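**Speaker notes — "Looking after one arm"**
Session after lunch, so keep it moving. Forty minutes including questions.

Start straight in, no slide about me. Ask for hands: who has an arm that they personally have to keep running? Then: who has the maintenance notes for it written down anywhere except their own head? (Wait for the laugh. If there's no laugh, carry on anyway.)

I'm going to talk about one cell and only one. We call it Turkell. It's a Franka arm with a two-finger gripper on the end, and it has a twin in simulation that I look after as if it were bolted to the floor as well. Most of what I've learned about the real one I learned by getting the simulated one wrong first.

**Setting up the twin**

The base comes first. I can't say this loudly enough! When we built the first version, Birutė measured the mount from the edge of the bench and I measured from the centre of the base, and we both wrote "base offset" in the same file. We spent most of a Sunday blaming the gripper. Now there's a line at the top of the config saying which point we mean, plus a photo of Birutė's finger on it.

Next is the tool. Swapping the gripper means three things change together: the mass, the centre of mass and the tool centre point. I used to change the last one and forget the other two, and the arm would sag a touch whenever it was meant to be holding still. If your arm drifts while it's floating in hand-guiding mode, check your payload numbers before you ring anybody.

Then the room, and this is where people roll their eyes at me. We load the arm into a pile of different rooms with different clutter, colours and lighting, and run the same pose checks in each. Click to the slide now.
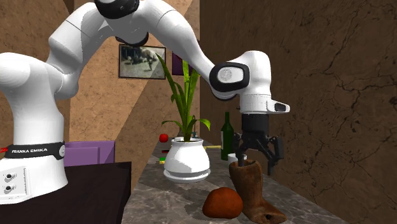 Tõnu Raudsepp

Right, so on this one we're checking the approach over a tall object, in this case a boot. Gripper above, fingers to either side of the shaft. What I want people looking at is the wrist. You can have the fingertips exactly where you asked for them and still have the wrist folded up in a way that leaves you no room for the next move, and you won't see it in a table of numbers. I look at every one of these poses by eye before I let the test through. It takes a mug of tea, maybe a mug and a half.

The bottle next to the gripper is the other thing to point at. Our collision shape for the hand used to be one fat box, so a pose like this got rejected even when there was a perfectly good way in. We split it into a hand and two fingers and the planner cheered right up. (Don't go into the mesh story unless someone asks. It's long and I come out of it badly.)

**Looking after the real one**

Okay, weekly routine. Jayson Pangilinan wrote the first version of this and I've only fiddled with it:

- Wipe the links down with a barely damp cloth, no solvent near the joint seals
- Check the base bolts against the paint marks
- Open and close the gripper 28 times and listen
- Run the pose check and compare it with last week's log
- Press the stop button — really press it, every week

The listening one sounds daft. It isn't in any manual I've read, but a dry finger pivot has a little tick to it, and we caught ours by ear well before it showed up in the position error. Jayson picked 28 because that was how many it took for him to hear it the first time. I've never had the heart to round it.

After nearly 4,000 cycles we pull the fingers off and look at the pads. If they're glazed, a light scuff. If they're torn, new ones, and then you redo the tool centre point. Yes, every time. I skipped it in January and the arm spent a whole morning closing 2 mm to the left of everything.

**The cable bit**

Short section, but it gets the most questions. We ran the gripper cable too tight past the wrist. Looked lovely, very tidy, and it pulled at the connector whenever the last joint went near its limit. Leave slack, then drive the arm by hand to the worst pose you can think of and leave a bit more. Austra has a good trick with hook-and-loop ties in two colours, one for "move this freely" and one for "come and get Austra". Show the ties if I've remembered to bring them.

**If there's time**

Logging. We keep ours in Ilteo, but a spreadsheet is fine. Date, who, what changed, what the pose check said. Put the simulation changes in the same log as the spanner changes, please. Half our weird days came from somebody updating one and leaving the other alone.

Questions. Urmas is in the second row and will ask about joint torque thresholds. The answer is that we start low and raise them one step at a time, and he can have the file.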